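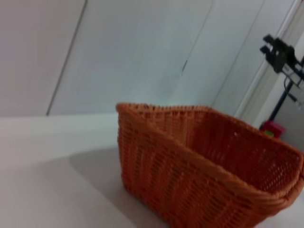 Pavero Folding Table, White

The Pavero is a work and craft table for rooms where it has to be put away again at the end of the day. The legs fold flat under the top and lock with a slide catch on each side. Folded, it is 3 inches thick and will stand behind most doors.

The top is 24 inches deep. One adult can carry it. Maximum load is 184 pounds, spread evenly. Do not sit or stand on the table.

Finish and care

Wipe with a damp cloth and mild dish soap. Do not use scouring powder or bleach. Ink and beet juice should be wiped up the same day – after that they may leave a faint mark. A white top suits sorting and sewing work, where small parts need to stand out. Strong colors show up well on a plain white surface, as the orange basket does. If you want something darker, the Hornen has the same legs with a gray top.

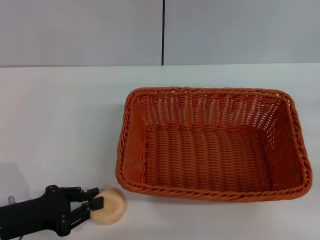

Assembly takes roughly 5 minutes. The feet screw in by hand and can be turned to level the table on an uneven floor. Set it against a wall if you can, leaving a small gap for cords. Pale gray panels behind a white top keep the work area bright and plain.

Replacement feet and catches are sold separately. For orders of more than one table, ask for Liudmyla Sydorenko in the sales office.

Page updated February 6, 2000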